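Produce Sorters Wanted – Pavstead Test Kitchen, Nivness

Pavstead is taking on three part-time sorters for its test kitchen. The work is hand sorting of mixed fruit and vegetables into bowls, by type and then by condition. Shifts run mornings only. The post is paid hourly and lasts through the end of March, with extension possible.

Typical items are cucumbers, oranges, tomatoes and small potatoes, placed together on a cloth-covered table. Oranges with rough or blemished peel are set aside and logged on the sheet. Potatoes are not washed before sorting.
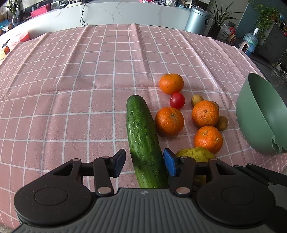 Sotiris Vrettos adds that the cloth must be pulled flat before each batch, as round items roll along the creases, and that new sorters tend to fill the bowl too high and bruise the tomatoes at the bottom.

Applicants should be able to stand for a full shift and lift a crate to table height. Food handling experience is useful – training is given on the first morning. Closed shoes required. No gloves with loose cuffs.

Send a short letter to the Nivness office, quoting reference 788.

Last updated: 2021-03-19

Contact | © Pavstead | Back to top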